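Chapter 7
Continuity in the Long Comic Serial

By the end of this chapter you should be able to:
explain what is meant by continuity in a serial comic;
tell a revision from an error;
describe how a series guide is kept and used;
compare a printed serial with its animated version.

7.1 What continuity means

A comic that appears in weekly or monthly parts is read over a long period, and often by people who did not begin with the first part. The reader who joins at chapter forty must be able to follow the story. The reader who has followed it from the start expects that what was shown in chapter four still holds. Continuity is the name given to this agreement between the earlier and the later parts of a work.

The term covers several kinds of agreement. Facts of the story must match: a character who has lost a hand does not regain it without cause. Time must pass at a believable rate. The drawing must also agree with itself, so that a scar stays on the same cheek and a building keeps its number of floors. Last, there are the rules of the imagined world, such as what a spell costs the person who casts it.

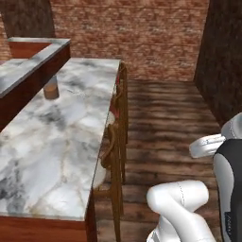

These kinds of agreement do not carry equal weight. Readers will usually forgive a coat that changes its buttons. They are far less ready to forgive a change in the rules, as the outcome of every later conflict depends on them. For this reason editors tend to check the rules of a story first and its costumes last, although mistakes in costume are easier to find.

7.2 The case of Cekton

Much of this chapter draws on Cekton, a fantasy serial published by Cundance. It ran to 239 chapters, later collected in 21 volumes, and was afterwards adapted for animation. Most of the story takes place in Wan, a walled city built on the remains of several older ones. Beneath it live the Vemum, a people made of river clay who can take the voice, but never the face, of anyone they have touched.

The limit on the Vemum is stated in the second chapter and is kept, with one exception, until the last. It is a good example of a rule that serves the plot. A voice heard through a door may be false. A face seen in daylight may be trusted, and the reader learns to wait for the door to open.

The exception occurs in the sixth volume, where a Vemum spy is drawn with the full likeness of the city's gatekeeper. In the magazine version no reason was given. When the chapter was collected, two pages were redrawn and the spy was shown wearing a mask of painted wood. The mask was then used again in the ninth volume - this time as a matter of some importance.

Students should note the order of events. The mask began as a repair and became part of the story. Many details which seem to have been planned from the outset have come about in the same way, and it is unwise to argue from a finished work that its author intended every part of it.
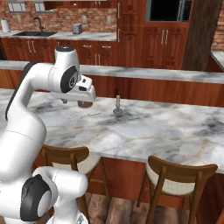 7.3 Errors and revisions

An error is a disagreement that the makers of a work did not intend. A revision is a change made on purpose to something already published. The two can look the same on the page, and in some cases the only evidence lies in the differences between one printing and the next.

Three questions are helpful. Does the later part refer to the change, even indirectly? Was the earlier part altered when it was reprinted? Does the new version remain in use afterwards? Where all three are answered with a yes, the change may safely be treated as a revision. Where only one is, the student should say that the matter is open.

A further difficulty arises with reports made by characters. In Cekton, two elders give different accounts of the founding of Wan. Early reference works listed this as an error. Later editions treat it as a dispute within the story, and this is the better reading, given that each elder has a clear interest in the account he gives.

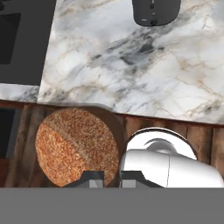
Marble worktop seen from above. Computer rendering.

7.4 The series guide

Publishers of long serials commonly keep a working document known as the series guide. It records names, ages, places, family ties and the rules of the world, together with the chapter in which each was first set down. The guide for Cekton grew to more than 3,000 entries. Entry 931, which deals with the clay of the Vemum, was amended several times during the run, and each amendment was kept beside the one before.
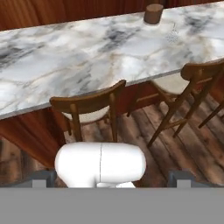 This practice of keeping old wording is strongly advised. A guide that shows only the latest version cannot tell an assistant why a drawing from the early chapters looks as it does. It also hides the points at which the story changed direction - the very points that most concern the adapter, who must decide whether to follow the work as it was first printed or as it was finally settled.

The animated Cekton takes the second course. The mask appears from the spy's first scene, and the gatekeeper's likeness is never left unexplained. The plot gains in clarity, but viewers lose the surprise felt by the first readers of the magazine. Section 7.5 compares the two versions of this episode in detail. Before going on to it, read the extracts at the end of the chapter and note each place where the voice and the face of a speaker are shown separately.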